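家事ロボットはいつうちに来るのか

うちの食卓は、夕飯のあと三十分くらいそのままになっています。食べ終わった皿、飲み終わった缶、誰かが半分だけ残した果物。片づけるのは結局わたしで、そのたびに「もうロボットがやってくれてもいい時代でしょ」とぶつぶつ言うわけです(言うだけならタダなので)。

このあいだの火曜日、Zidellという小さな勉強会で、その話を思いきり蒸し返してしまいました。言い合いになった相手はHarish Mathurさん。工場の搬送ラインを長く見てきた人で、家事ロボットについてはかなり辛口です。「工場なら部品は毎回同じ向きで来る。家の食卓でそれをやってくれる家族がいるか?」と言われて、うちの子どもの顔が浮かび、すぐ負けました。

でもね、わたしは楽観派なんです。ここ3年で、つかむ、持ち上げる、置く、という基本のところは本当に見ごたえが出てきたと思う。昔のデモは見ているほうが眠くなるくらい遅かったし、机の上にあるのもたいてい色つきの積み木でした。積み木を片づけてほしい家庭もあるでしょうけど(うちもそうでした)、まず頼みたいのは食卓ですよ、食卓。

食卓のどこがそんなに難しいのか。人間の感覚だと、皿の上の果物も、転がった缶も、全部まとめて「片づけるもの」です。ところが機械にとってはひとつずつ別の問題になります。丸いものは指の間から逃げる。小さいものは、つまむ位置が少しずれただけで空振り。立っている缶なら横から挟めばいいけれど、倒れた缶は向きを見て手首を回さないといけない。そのうえ下に布が敷いてあったりすると、指先が布までつまみそうで、見ているこっちがひやひやします。

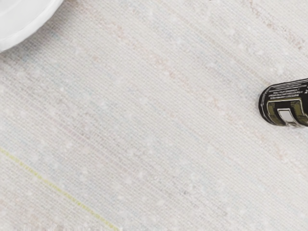 シミュレーションの中の食卓。織り目のある淡い色の布の上です。
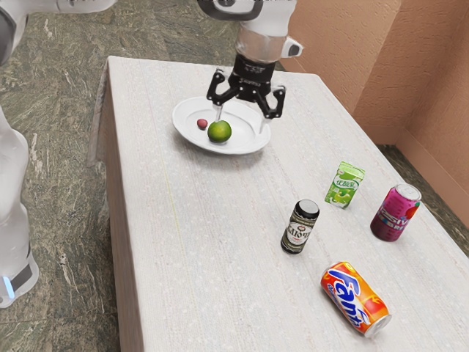

で、シミュレーションの話をすると、かならず「それは本物じゃないでしょう」と言う人がいます。勉強会でもHemant Palさんがまさにそれを言いました。気持ちはすごくわかる。計算の中の缶はへこまないことも多いし、ベタベタもしない。うちの食卓なんて、ジャムの跡だけで一個の研究テーマになりそうです。

ただ、本物の台所で同じ失敗を何千回も繰り返すわけにはいかないんですよね。皿が何枚あっても足りない。計算の中なら、落としても割っても次の瞬間には元どおりで、布の柄を変えたり、光を変えたり、物の並びをめちゃくちゃにしたりして、また最初からやれる。人間の子どもだって、おままごとで練習してから本物のお茶碗を運ぶじゃないですか。あれと同じだと思うと、わたしはけっこう腑に落ちます。

もちろん、おままごとがうまい子が皿洗いもうまいかというと、そこは別の話です。わたしが前に見せてもらったJallmontという試作機は、練習どおりの配置なら50回やって失敗は2回だけ。おお、と思いました。ところが会場の人がふだん使いのマグカップを持ってきて、取っ手をちょっと変な向きに置いたら、腕が宙で止まってしまった。あの沈黙、忘れられません。隣にいたTuva Fjeldさんが小さな声で「がんばれ」と言っていて、わたしも心の中で応援しました。

だから「もうできるの?」と聞かれたら、わたしの答えは「一品ずつならできる、食卓まるごとはまだ」です。缶を一本つかんで箱に入れる、これはもう任せていい場面があると思う。でも片づけって、つかむことより決めることのほうが多いんですよ。この果物はまだ食べるのか。この缶は中身が残っているのか、それとも空なのか。今しまうと怒る人がいるのか。うちなんか、飲みかけだと思って残しておいた缶が空で、空だと思って持ち上げた缶からジュースがこぼれる。人間のわたしが毎晩間違えているのに、機械にだけ満点を求めるのもかわいそうな話です。

Harishさんは「だったら工場のほうが先だ」と譲りません。そこは、まあ、そうでしょうね。仕分けや箱詰めなら何をどこへ置けばいいか決まっているし、うまくいかなければ人を呼べばいい。夜勤の人手が足りない職場なら、少し遅くても動いてくれるだけで助かるはずです。でも、わたしが欲しいのは夜勤の機械じゃなくて夕飯のあとの三十分なんです! そこを譲ったら楽観派の名がすたる。

それに、最初から完璧でなくてもいいと思っています。倒れた缶を起こして一か所に寄せてくれるだけでも、こっちはずいぶん楽になる。皿は怖いからわたしが運ぶ。果物は家族に聞いてからしまう。そういう分担で始めて、だんだん任せる範囲を広げればいいんじゃないかな。新しく入ったアルバイトさんにだって、初日から全部は頼まないでしょう。

値段のことも置いておけません。家電売り場で腕つきの機械を見かける日が来ても、冷蔵庫何台ぶんもするなら、わたしは黙って自分で拭きます。それから場所。うちの食卓の横にあんなものを立てたら、椅子が一脚引けなくなる。夫は「じゃあ俺の椅子をどける」と言っていますが、片づけを逃れるつもりなのが見え見えなので却下しました。

来月の勉強会では、また同じ話をすることになりそうです。Harishさんには、次は工場の話を禁止して、ご自宅の食卓を誰が片づけているのか聞いてみるつもりです。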